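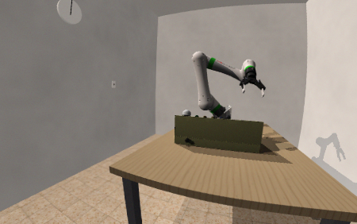

작업 노트: 시뮬레이션 원격 조작 시연 수집, 상자 과제
2020년 5월 28일

목적
Stilter 장면(테이블 위 올리브색 상자)에서 사람이 원격으로 조작한 시연을 모아 모방 학습 기준 데이터로 쓴다. 오늘은 학습을 돌리지 않았다. 입력 장치 매핑과 기록 형식을 확정하고, 수집한 에피소드를 재생해서 걸러내는 데까지가 범위다.

구성
- 시뮬레이터: Mivisier, 고정 스텝. 렌더링과 물리 루프를 분리해서 실행.
- 원격 조작 쪽: Wultel 브리지. 핸드 컨트롤러의 자세를 받아 말단 목표 자세로 변환.
- 기록: Economou 로거. 관절각, 말단 자세, 그리퍼 개도, 클러치 상태, 외부 카메라 영상.
- 그리퍼: 두 손가락 평행형. 대기 자세에서는 아래를 향하고 벌린 상태.
- 카메라: 테이블 앞쪽 모서리 너머에서 상자 정면을 보는 광각 시점. 왜곡 보정은 하지 않고 원본 그대로 저장한다.

매핑
절대 매핑은 쓰지 않기로 했다. 컨트롤러를 놓았다가 다시 잡을 때 목표 자세가 튀고, 그 튐이 시연에 그대로 들어간다. 클러치 방식 상대 매핑으로 바꾸었다. 버튼을 누르고 있는 동안의 변위만 말단 목표에 더하고, 버튼을 놓으면 목표를 고정한다. 병진 스케일은 접근 구간 1:1, 상자 테두리 아래로 내려가면 1:2로 줄인다. 스케일 전환 지점에서 속도가 끊기지 않도록 보간을 넣었는데, 보간 구간이 너무 짧으면 조작하는 사람 손에 걸리는 느낌이 난다. 현재 값은 설정 파일에 주석으로 남겨 두었다.

회전은 요(yaw)만 열어 두었다. 롤과 피치를 함께 열면 그리퍼가 기울어진 채로 하강하는 경우가 많았고, 이 과제에서는 기울일 이유가 없다. 손목 회전 한계에 가까워지면 컨트롤러 진동으로 알린다.

절차
1. 장면 리셋 후 팔을 대기 자세로 보낸다. 그리퍼는 상자 위쪽 허공, 손가락은 벌린 상태.
2. 로거를 먼저 시작하고 클러치를 누른다. 순서가 바뀌면 첫 변위가 누락된다.
3. 대상 물체 위로 수평 이동한 다음 수직으로 하강. 대각선 접근 금지.
4. 파지 후 테두리보다 충분히 높게 들어 올린다.
5. 목표 위치에 놓고 대기 자세로 복귀. 복귀 구간도 기록에 포함한다.
6. 클러치를 놓고 로거를 정지. 성공 여부는 그 자리에서 태그로 입력한다.

수집 결과
전체 에피소드 248개. 재생 검사 후 174개를 남겼다. 제외 사유는 다음과 같다.
- 하강 중 손가락이 상자 벽에 접촉. 가장 많다.
- 클러치를 누른 채 장시간 정지. 정책이 멈춤을 배우게 되므로 제외.
- 파지 실패 후 재시도. 버리지 않고 별도 폴더로 옮겼다. 복구 동작 데이터로 쓸 수 있다.
- 성공 태그 누락. 영상으로 판정이 가능한 것은 살리고 나머지는 제외.

벽 접촉은 시점 문제로 본다. 정면 카메라에서는 상자 앞면이 내부를 가려서 테두리 위로 올라온 부분만 보인다. 왼쪽 끝의 둥근 물체는 윗부분이 드러나 위치를 잡기 쉽지만, 그 오른쪽의 작고 어두운 물체들은 거의 보이지 않는다. 깊이를 짐작으로 맞추게 되고 하강 위치가 앞뒤로 밀린다. 오른쪽 벽에 지는 팔 그림자를 보고 높이를 맞추는 방법도 시험했으나, 팔 자세에 따라 그림자 윤곽이 달라져서 기준으로 삼기 어렵다. 조작자 화면에 상부 카메라를 추가하는 쪽으로 간다. 다만 학습 입력에는 당분간 정면 시점만 넣어서 비교한다.

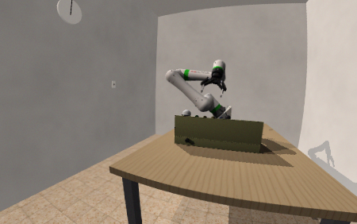 그림 2. 외부 카메라 시점. 팔꿈치가 왼쪽으로 접히고 그리퍼가 상자 위에 떠 있는 자세.

관절 배치
팔꿈치가 접힌 자세와 하부 링크를 거의 수직으로 세운 자세는 말단 위치 차이에 비해 관절각 차이가 크다. 말단 명령만 기록하면 재생할 때 역기구학 해가 다른 쪽으로 갈 수 있다. 실제로 에피소드 4번을 말단 명령으로 재생했을 때 중간부터 팔꿈치 궤적이 원본과 달라졌다. 관절 명령으로 재생하면 일치한다. 앞으로 두 가지를 모두 저장하고, 재생 검사는 관절 명령 기준으로 한다. 역기구학 초기값은 직전 스텝의 관절각으로 고정.

기록 형식
영상과 관절 상태의 타임스탬프가 서로 다른 시계를 쓰고 있었다. 렌더링 쪽은 벽시계, 물리 쪽은 시뮬레이션 시간. 부하가 걸리면 둘이 벌어지고, 긴 에피소드 끝에서는 눈으로도 어긋남이 보인다. 전부 시뮬레이션 시간으로 통일했다. 변환 스크립트는 Economou 저장소의 리비전 531에 들어 있다. 그 이전 리비전으로 만든 파일은 섞어 쓰지 말 것.

그리퍼 개도는 명령값과 측정값을 따로 저장한다. 물체를 잡으면 두 값에 차이가 남기 때문에 파지 판정에 쓸 수 있다. 임계값은 물체 크기에 따라 다시 정해야 하고, 작은 물체에서는 아직 오판이 나온다.

조작 관련 메모
- 숙련도에 따른 편차가 크다. 처음 몇 번은 연습으로 처리하고 기록하지 않는 편이 낫다.
- 한 사람이 연속으로 오래 하면 하강 속도가 빨라진다. 접촉 제외분이 세션 후반에 몰려 있다.
- 직접 교시와의 비교는 시뮬레이션에서 불가능하므로 실기로 넘어간 뒤에 한다. 실기 일정은 12월로 잡혀 있다.

다음 작업
- Wultel 브리지에 상부 카메라 화면 추가
- 테두리 높이 기준 스케일 전환을 상자별 파라미터로 분리
- 남긴 에피소드로 행동 복제 기준선 학습
- 재시도 폴더에 구간 태그 부여(접근, 실패, 후퇴, 재접근)
- 조명 방향을 바꾼 장면에서 같은 절차로 소량 재수집

미해결: 클러치를 다시 누르는 순간 말단 속도에 작은 계단이 보인다. 필터 초기화 순서를 의심하고 있으며 아직 재현 조건을 찾지 못했다.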